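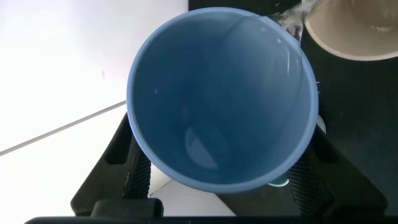
Two hours with the Onder arm at Trenano's open day

I went because Mudassar asked me to. He runs a small group of care homes, he had been sent the brochure for the Onder kitchen arm, and he wanted someone with no budget and no enthusiasm to go and look at it. Trenano had the thing running in their showroom out past the ring road, 17/02/2022, doors open from mid-morning, free parking, bad coffee.

For those who haven't had the brochure: Onder is an arm on a short post with a two-fingered gripper and a small camera at the wrist. Trenano sells it and services it. The software comes from a firm called Astanton, who had one person there, and she spent most of the time on the phone. The pitch is that you teach it jobs around a sink or a bench, by hand, with a controller, and after enough practice runs it does them by itself. Fetching a cup, filling it, rinsing bowls, that sort of work.

The demonstration was cups and bowls. There was a screen on the wall showing what the wrist camera sees, and I ended up watching that more than the arm, as did most of the people near me. You get a light blue plastic cup filling nearly the whole view, looking straight down into it, with a black finger on each side. I'll give them the grip. The pads have a fine mesh pattern, and on the screen you could see both of them against the wall of the cup, one each side. It's a good, clear view if you want to know whether the cup is in the fingers. I wasn't so sure it was a good view for anything else. With the cup that close to the lens, the bowl is just a bit of beige rim up in the corner, and what looks like a stream of water comes down between the two, a whitish blur. If I were the one deciding when a cup was full, I'd want to see more than that.

So I asked. Maham Swati was giving the tour for Trenano and she was good, patient with stupid questions and quicker with the clever ones. I asked how the arm knows when to stop pouring. She said it learns from the practice runs. I asked what happens if the cup is a different colour from the ones in the practice runs, or see-through, or a proper china mug with a handle. She said you would do more practice runs. How many? The standard setup package is 1000, done by a trained operator before handover, and you can buy more.

That number isn't in the brochure. I went back and checked in the car.

Some of the other things I asked, with the answers as near as I wrote them down:

Can it handle hot drinks? Not supported at present. For a care home that is most of the drinks.

Who mops up? "The site." She did say it nicely.

Can staff do the teaching themselves? Yes, after a two-day course. The course is extra. The controller you use for it is extra as well, unless you take the Lombardi plan, and the Lombardi plan is the one with the monthly fee.

What does the monthly fee come to? It's 1175 per arm, before tax, on a minimum term. I asked if that included replacement finger pads. It includes 2 sets a year. I asked how long a set lasts around water and soap and was told it depends on use. Everything depends on use. I'd have liked a number, even a bad one.

Is it noisy? Less than I'd feared. You could talk over it without raising your voice, and I have worked in kitchens where you couldn't say that about the fridge.

We had a go on the controller ourselves near the end. I was clumsy with it and so was the man before me, though a teenager who had come with her dad took to it straight away. It does what your hand does, with a small lag, and after a few minutes I stopped noticing the lag and started noticing how little I could tell about depth. I kept looking past the screen at the arm itself. Maham said operators learn to trust the screen. Maybe they do. I'd want to talk to one who had been at it all day, and there wasn't one to talk to.

What I didn't get to see was an ordinary morning. Everything in the demonstration was where it ought to be. In Mudassar's kitchens the bench has someone's tablets on it, a tea towel, a half-eaten banana and the visitors' book, which lives there for reasons I have never understood. I asked if they had a customer site I could visit. There is one, and they'd have to ask. I gave them my email. I've heard nothing yet, so if anyone reading this has an Onder in daily use, I would love to come and stand in the corner.

The showroom had other stuff too, a conveyor and a thing for stacking boxes, and both of those seemed to me further along. They do one job and the price is printed on the card beside them. I was told the arm had been updated since it was first shown last September, and that the old version was much slower. I didn't see the old one so I can't compare.

What I told Mudassar: don't sign the Lombardi plan. Ask for a trial in one home, with your own cups, and get the cost of extra practice runs in writing before anyone turns up with a van. Ask about hot drinks again in case the answer has changed. If they won't do a trial, put the money toward another person on the breakfast shift.

He's asked for a quote anyway. I'll post it here if he lets me.

Getting there: roughly 9 minutes' drive from the station, no bus I could find. The entrance is on the side of the building, past the loading dock, and the sign is small.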